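Handheld grippers for cloth: which pads?

saltflat83
Spent the afternoon trying the Winda pads against the Melnychuk ones on the same handheld gripper and I'm properly chuffed! Dark cloth on a wooden table, going in from the corner because that's where I always fumble it. Lighting was harsh, with the wood glaring right next to the cloth.
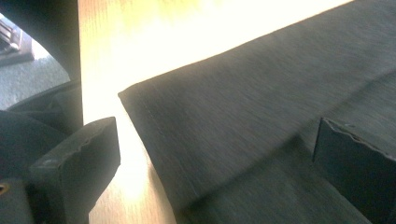 The Winda pads feel lovely in the hand, very little effort to close, and I got 444 goes logged before tea. My favourite so far by miles.

badcombe_bob
Nice, but I don't agree on the Windas. Mine went slippery on fleece within a week. Melnychuks are stiffer to squeeze, yes, but they bite.

saltflat83
Fleece I haven't tried! On thicker stuff I go for a fold and keep a pad either side of it, which suits both sets (I think, still early days). 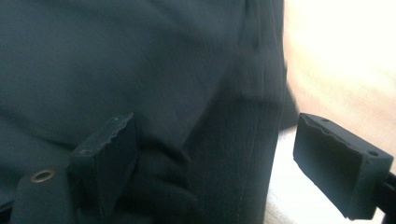
Does pad wear matter if you're only comparing cameras?
It matters a bit, so swap both pads at the start and leave them alone until every camera has had its turn.

threadcount
Disagree with Bob. I've done 3627 grabs on one pair of Windas, jumpers mostly, and they still hold. Are you wiping yours down?

badcombe_bob
Wiping them? Er, no. Will try it.

saltflat83
Ha! Bob, do report back. I've got the Saltavholm controller coming in August and want to run both sets again with that, this time with the blind down.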